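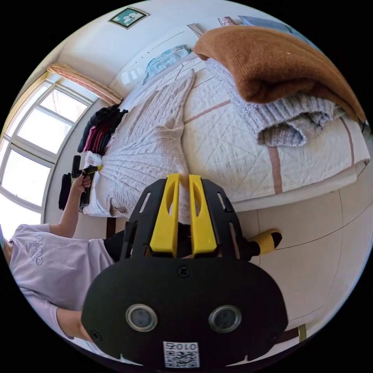

Baiba Kļaviņa wants to know whether the Druvaso bag will take a king-size duvet and two pillows at once, and would I please put the answer at the top of the page where people can find it. It will, Baiba, if you buy the large. The medium takes the duvet by itself, and the small is meant for clothes. There, top of the page!

Druvaso Cotton Storage Bag
£19 for the small, larger sizes priced in the drop-down
Sizes: small, medium, large
Colours: oatmeal, slate, moss
In stock

I've been selling storage for bedding and out-of-season clothes for longer than I care to work out, and this is the bag I use at home. I have one under the bed with the winter duvet in it, one on top of the wardrobe for jumpers, and a third that was supposed to go to my sister and somehow never left the house. The shop has now sent out 3000 of them, which I still find hard to picture (the stockroom is not large and I packed a good many of them myself, on the kitchen table, with the radio on).

The bag is woven cotton, quite a tight weave, with a flat base and a zip that runs round three sides so the lid folds right back. I'm fussy about the zip. Plenty of bags have a short one along the top, and you end up feeding the duvet in like stuffing a chicken. With this one you open the lid, lay your things in flat, press down with your forearms and close it. The corners are the only awkward bit. Hold the fabric taut with one hand while you take the zip round and it goes easily enough.

There is a handle at each end and another on the long side. The long-side one matters most if you're storing under a bed, as it's the one you'll be dragging it out by, so it's stitched in a box with a cross through it. The first batch had a plain double row there and I wasn't happy with it. If you have one from that batch and the handle has gone, write to me and I'll sort it out.

Why cotton and not plastic?

I get asked this a lot. I do stock the vacuum bags (the Ziromeck ones, see the storage page) and they're handy if you're moving house or you really have no room. But I wouldn't leave feather or wool in one all summer. Feather in particular needs to spring back, and a duvet that has been squashed as flat as a pizza for months can take days to get its loft again. Cotton lets the air through, so things don't come out smelling of bag. It won't keep out a leak, mind you. If your loft drips, fix the loft or use a lidded box.

Moths are the other question. A tight weave and a closed zip will help to keep them out, but if you zip them in with the jumper you've given them a lovely private flat. Wash or dry-clean everything first, even the cardigan you only wore twice. Make sure it's dry all the way through, seams and cuffs and all. I leave knitwear out on the airer for an extra day after it feels done.

How I pack mine

Heaviest at the bottom, so jeans, then thick jumpers, then anything fine. I fold jumpers in three lengthways with the sleeves tucked behind, and then in half. Rolling is fine for T-shirts but I don't like it for wool, it seems to put a bend in the shoulders. Leave a hand's depth at the top and don't be tempted to fill it! An overstuffed bag goes round like a barrel and won't slide under anything.

I also put a slip of paper in the clear pocket on the end with what's inside and who it belongs to. "Misc" is not a label. I have written "misc" on a bag myself and spent half an evening the next December looking for a pair of ski socks.

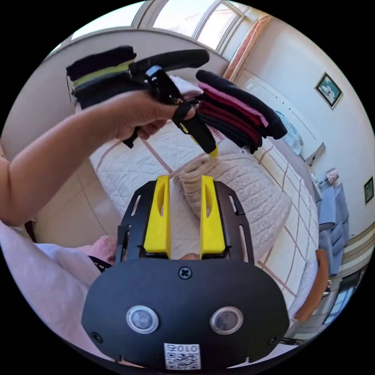 My small one holds 5 chunky jumpers and a scarf before the zip starts to complain, writes a customer with the slate colour, and I'd have given it full marks if the paper label didn't slide down inside the pocket. Fair point about the label. I cut mine from a cereal packet now, which is stiff enough to stay put. The next run will have a slightly shallower pocket.

Sizes and what goes in them

Small: jumpers, baby clothes being kept for the next one, swimwear and beach towels in winter. It fits on most wardrobe shelves, but please measure yours, as older wardrobes can be surprisingly shallow.
Medium: a double or king duvet on its own, or two blankets and a bedspread.
Large: a king duvet with two pillows, or a full set of spare bedding for guests. Heavy when full. Use both end handles and bend your knees.

All of them are the same height, so they line up under the bed if you mix sizes. Do check the gap first — from the floor to the lowest part of the frame, and some beds have a centre rail that hangs lower than the sides. The full measurements are in the size chart.

Washing the bag

Cool wash, zip closed, inside out. Dry it flat. It will shrink a touch the first time, which I've allowed for in the sizing. Please don't tumble dry it — I did that with an early sample and the zip came out wavy and never lay straight again. The moss colour may let go of a little dye in the first wash, so keep it away from your white sheets.

If you're comparing

The Nadach box is the one to choose if you need to stack. It has stiff sides, it costs more, and it folds flat when empty. I like it for the tops of cupboards. It's too rigid to squeeze under a low bed, though, and the lid lifts off completely, so in my house it would be lost by the weekend.

The Vondráček chest is a different thing altogether, a proper piece of furniture, and I only carry it to order. Lovely, but you'd need somewhere to put it.

Delivery and returns

Bags go out folded in paper with no plastic. Small and medium come by ordinary post and usually fit through a decent-sized letterbox. The large travels by courier. If it isn't right for your bed or your shelf, send it back unwashed and I'll refund you or swap the size, whichever you like. You pay the postage on the way back unless the mistake was mine.

Any other questions, use the form at the bottom of the page. I answer them all myself, generally in the evening.

Page last updated 2023-04-30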